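The Long Drive From Lasville

For people in Lasville, an operation starts with a road trip. The town has about 3,000 residents, a pharmacy and a clinic that closes at 4. The nearest hospital that still does routine surgery is in Galtell, over the ridge, and patients are usually told to check in before sunrise.

Most of them leave in the dark. Some go the night before and pay for a motel, a cost insurance rarely covers. Those without a car need a neighbor willing to lose a day's work, then lose another one for the follow-up visit.

The county ran a hospital in Lasville until its last surgeon retired. It advertised the job for three years and got two applicants. Both wanted a partner to share the night calls, and the budget had room for one salary. The operating rooms closed first, then the maternity ward. The building is now county offices.

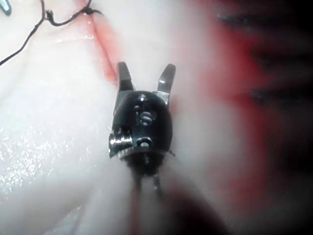
Geeta Nigam put off her gallbladder surgery twice over the drive, and says she would have gone the first week if it had been across town. "You keep telling yourself the pain isn't that bad," she says. "Then it's winter and the pass is closed."

Her doctor at the clinic, Sinan Güler, hears that often. He sees hernias that have been left for years and patients who skip the checkup after surgery because they feel fine. He now does many of those checkups himself and phones the results over to Galtell — work the clinic isn't paid for.

A van would help. In April the county asked residents whether they would use one, and 1,033 sent the form back. Most said yes. The harder question is who pays the driver, and the towns along the route, Sengar among them, have not agreed on a share.
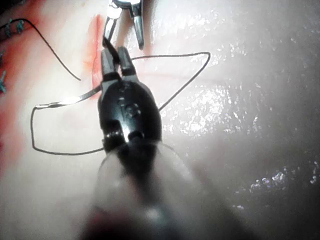
The jaws of a surgical instrument, slightly parted at the tips.

Nigam had her operation in the end. Her brother-in-law drove, and they were home by dark.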